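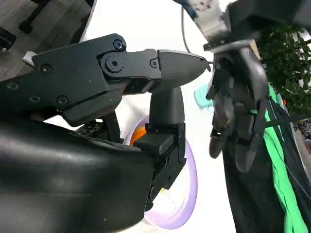 Vudau Household Recipe Cards, data card

Version: 3
Last revised: March 2026
Format: CSV, UTF-8, one row per card, plus one text file per card
Language: English, with some Dutch and French ingredient names left as written

Summary

Vudau is a set of 3064 handwritten recipe cards, typed out and lightly tagged. The cards come from 32 household boxes that were given to the Onum reading room over several years. Most are for baking and preserves. The set is meant for people who study home cooking, everyday spelling, or kitchen measures.

What is in a row

card_id: a box number and a card number joined by a hyphen
title: the heading as written, or blank
body: the full text with line breaks kept
measures: every quantity found in the body, separated by semicolons
hand: a letter for the writer, where more than one person wrote in the same box
stains: yes or no, filled in only when a stain makes a word hard to read
credit: the name of the person the recipe is credited to on the card, shortened to initials

Spelling is kept as written. "Tomatos" stays "tomatos." Words we could not read are marked with a question mark in square brackets, and a word we are fairly sure of has the mark right after it.

How the cards were typed

Two people typed each card on their own, and a third compared the results. Where they differed, the third reader went back to the card. 303 cards needed a second comparison, nearly all of them from boxes 11 and 19, where the ink is pale brown.

Box 19 also has cards written on both sides with different recipes. In versions 1 and 2 these were one row. They are now two rows, with "a" and "b" added to the card number. If you have code that expects a plain number there, it will need a small change.

Measures

The measures column holds the text from the card and does not convert anything. "Butter the size of an egg" appears as is. So do "a teacup," "a coffee cup," and "one Skolosik tin," a baking powder tin that many writers used as a scoop. We don't know what the tin held when level.

Oven settings are uneven. Older cards say "slow," "quick," or "moderate." Later ones give degrees Fahrenheit, and a few give a gas mark. Please don't average them.

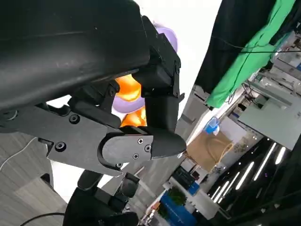
Loubna Slaoui wrote in to say that the "quick" cards in box 7 should be read with care, as several of them are for bread and the word there describes the dough and has nothing to do with the oven. She is right about the four we have checked so far. The tag oven_word has been removed from those rows, and the rest of box 7 will be gone over before the next version.

Known problems

Box 24 has no titles. The cards were filed by the first ingredient, and that order is kept.

Around 200 cards are copies of printed recipes from packets or newspapers. They are not marked as copies, and we have not tried to trace them.

The hand column is a judgment made by eye. Treat it as a guess in boxes 3, 11 and 28.

Jam cards are over-represented. One donor kept a new card for each summer's batch, with only the sugar changed.

Names and privacy

Full names, street addresses and phone numbers on the cards were replaced with initials or the word "removed." Nicknames were left in. A family that wants a card taken out can write to the reading room with the card_id.

Use

Free for study and teaching. For print use of a whole card, ask first. Please cite as: Vudau Household Recipe Cards, version 3, Onum reading room.

Related sets

Kamolrat, a smaller set of market shopping lists, uses the same marks for unreadable words and the same measures column. The two can be joined on measures but not on hand.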